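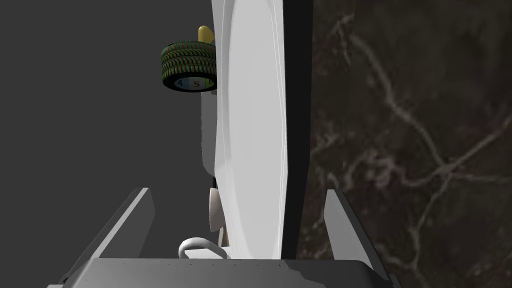 The **Rillport Open Day** is a yearly public demonstration of simulated robot handling, held at the Fairweather building in Rillport. It is run by Graltov, a small company that writes control software for two-finger grippers. The event takes place on a Wednesday in October. Admission is free, but places are limited and must be booked ahead.

## Background

Graltov began the open day after local schools and repair shops asked to see its work. The company had no showroom at the time, and its test arms were kept in a workshop too small for groups. The first visit was therefore built around Drornon, the simulator the company uses to try out grasps before they are run on hardware. The format was kept when Graltov moved to larger rooms.

Maxine Bolger organized the first event and still leads the morning session. Elsie Maihi joined later and is in charge of the simulator stations.

## Program

Doors open at 9 a.m. Visitors are split into groups of 15, and each group spends the morning in the main hall. A short talk explains how a grasp is planned: the software picks an approach direction, sets the opening of the fingers, and decides how far to move in before closing. The talk is followed by simulated runs on a large screen, shown from a viewpoint close to the gripper.

The runs use household objects with different shapes. Thin, flat items such as plates and framed pictures are treated as a separate group, as they leave the fingers little to close on except an edge. A flat panel held near one side can also turn in the grip, and the planner has to allow for this when it chooses where to place the fingers.

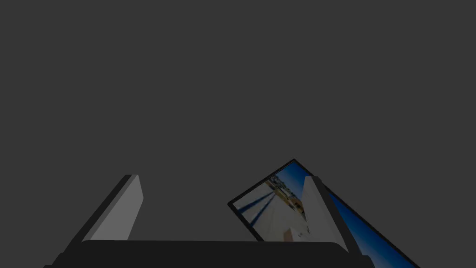 Elsie Maihi has said that flat things draw the most questions at every open day, and that she would sooner spend the whole morning on them than rush through a longer list of objects. In her view, visitors learn more from a grasp that slips than from one that holds.

The morning session ends with a question period. Questions are taken from the floor and are not screened.

## Simulator stations

In the afternoon, visitors may use one of 4 stations in the side room. Each station has a screen, a keyboard, and a hand controller. The visitor steers the gripper toward an object, sets the finger opening, and gives the command to close. A run can be stopped and started over at any point.

Mugs and other rounded objects are used for the first exercise. A mug can be taken by the body, the rim, or the handle, and each choice calls for a different approach. Taking it by the body requires a wide opening and a centered path.
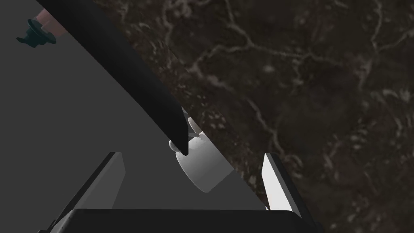
Beginners often close the fingers too early, before the object is fully between them. The station software does not correct this. It records the attempt and resets the objects to their starting places. At the end of the session, visitors can look through their own attempts with a member of the Graltov staff.

The second exercise places several objects near one another. The task is to reach one of them without touching the rest. It is open to visitors who have finished the first exercise, and children under 12 must have an adult with them.

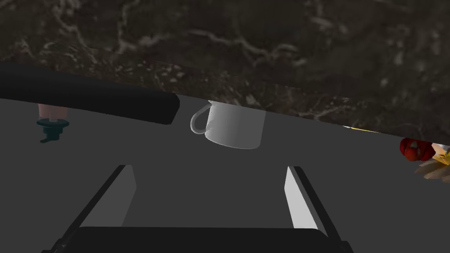
Each station session lasts 2 hours, including a break. Staff from Graltov remain in the side room for the whole afternoon.

## Use of the recordings

Attempts made at the stations are stored without names and are used by Graltov to check its planner. The company sets aside 1,000 of them after each event for this purpose and deletes the others. Visitors who do not want their attempts kept may say so at the desk, either on arrival or before leaving.

## Access

The Fairweather building has step-free entry from the parking lot. The main hall and the side room are on the ground floor. Food is not sold on the site, but visitors may bring their own and eat in the lobby.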